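학생 프로젝트 > 공연예술경영 > 결과보고서

소규모 재즈 공연의 좌석 배치와 관객 체류에 관한 프로젝트 보고서

2020년 3월

1. 시작하게 된 계기

우리 조는 네 명 모두 음악을 좋아하지만, 재즈 공연을 제 돈 내고 본 사람은 한 명뿐이었습니다. 그 친구가 학교 근처의 작은 공연장 '스테쿠라(Stekura)'에 다녀와서는 연주는 참 좋았는데 1부가 끝나자 옆자리 사람들이 우르르 나가 버려 마음이 쓰였다고 했고, 그 이야기를 한참 듣다가 자연스럽게 주제가 정해졌습니다. 좌석을 어떻게 놓느냐에 따라 관객이 2부까지 남는 비율이 달라지는지 알아보는 것이 이번 프로젝트의 목표입니다.

2. 조사 방법

스테쿠라 측의 배려로 겨울 기획 공연 '이므리(Imrie) 시리즈' 12회를 모두 지켜볼 수 있었습니다. 바쁘신 중에도 객석 도면까지 챙겨 주셔서 지금도 감사한 마음입니다. 절반은 의자를 무대 쪽으로 나란히 놓는 극장식으로, 나머지 절반은 작은 원탁을 둘러앉는 클럽식으로 진행되었습니다. 객석은 두 방식 모두 48석으로 맞추었고 입장료도 같았습니다. 출연진은 매번 달랐는데, 이 점은 저희가 어떻게 할 수 없어서 뒤에 한계로 적었습니다.

인원은 1부 시작 직후와 2부 시작 직후에 두 사람이 따로 세어 맞춰 보았습니다. 처음에는 한 사람이 세다가 색소폰 솔로에 정신이 팔려 숫자를 잊어버린 일이 있어서(본인의 명예를 위해 이름은 적지 않겠습니다) 그 뒤로 꼭 둘이 함께 셌습니다. 설문은 휴식 시간에 종이로 나누어 드리고 나가실 때 받았습니다.

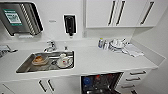 3. 결과

12회 공연의 1부 관객은 모두 더해 556명이었습니다. 클럽식으로 진행한 날에는 2부까지 남은 관객의 비율이 극장식보다 눈에 띄게 높았고, 특히 둘이나 셋이서 함께 온 관객에게서 차이가 컸습니다. 혼자 온 관객은 오히려 극장식을 편하게 여기는 경향이 있었습니다. 모르는 사람과 원탁에 마주 앉으면 시선을 둘 곳이 없다는 의견이 여러 장에서 나왔는데, 저희도 읽으면서 고개를 끄덕였습니다.

자유 의견란에는 휴식 시간이 길다는 말씀이 가장 많았습니다. 좌석을 조사하러 갔다가 휴식 시간 이야기를 더 많이 듣고 온 셈이라 조금 당황했지만, 공연장에는 이쪽이 더 쓸모 있는 자료일 수도 있겠습니다. 베이스 소리가 뒤쪽 자리에서 뭉친다는 의견도 있어 따로 정리해 전달했습니다.

4. 한계와 아쉬운 점

출연진의 인지도와 날씨를 따로 떼어 보지 못했습니다. 유명한 트리오가 나온 날은 좌석과 상관없이 다들 끝까지 계셨습니다. 또 비교 대상으로 생각했던 '자라마드(Jaramard)'는 객석이 약 900석이나 되는 큰 홀이라 같은 방법을 쓰기 어려웠고, 결국 계획에서 뺐습니다. 일정 초반에 이것을 알아보지 않고 설문지부터 넉넉히 인쇄한 것은 저희의 실수입니다.

5. 제안

앞쪽 절반은 원탁으로, 뒤쪽은 한 줄 의자로 두는 혼합 배치를 권하고 싶습니다. 혼자 오신 분은 뒤에서 편히 듣고, 일행이 있는 분은 앞에서 음료를 곁들여 오래 머무를 수 있을 것 같습니다. 휴식 시간도 조금 줄여 보면 좋겠습니다. 4월에는 설문 원자료를 정리해서 스테쿠라에 드리고, 혼합 배치를 시험해 볼 수 있을지 여쭤볼 예정입니다.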